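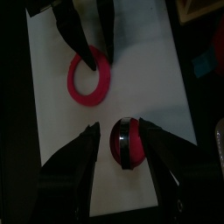 Gallery: Small Parts from the Rosar Workbench

Red ring, white tabletop. The ring is flat and thin, much like a washer, with a wide opening. The other red piece on the table is rounded and has a black band wrapped around it.

We have kept a page for the parts drawer since the workbench moved to Urkeo. Most of what goes through the drawer is small enough to lose under a sheet of paper, and people kept asking which pieces we meant when we wrote "the ring" or "the dome." The names used here are the ones on the drawer labels.

Notes on the pieces

Ring. Filed in drawer 6 with the other flat loops. The color on the label is plain "red," though it leans toward pink. Rings are stored flat and should go back that way. Please don't hang them on the pegs.

Dome. Filed in drawer 12. The label says "dome, red, banded." Domes without a band have their own tray, one row down. The bands stay on when the pieces are put away.

Tabletop. A smooth matte white surface. The old one at Galli was dark green and made the black parts hard to find. Wipe it with a dry cloth before laying anything out, and leave the spray cleaner on the shelf.

The full parts list has 167 entries and hangs inside the cabinet door. A shorter list of 21 everyday pieces is taped to the side of the bench. Replacement labels come from Endico and are kept in the top drawer with the scissors.

Last update to this page: August. Corrections to part names can be left in the tray by the door.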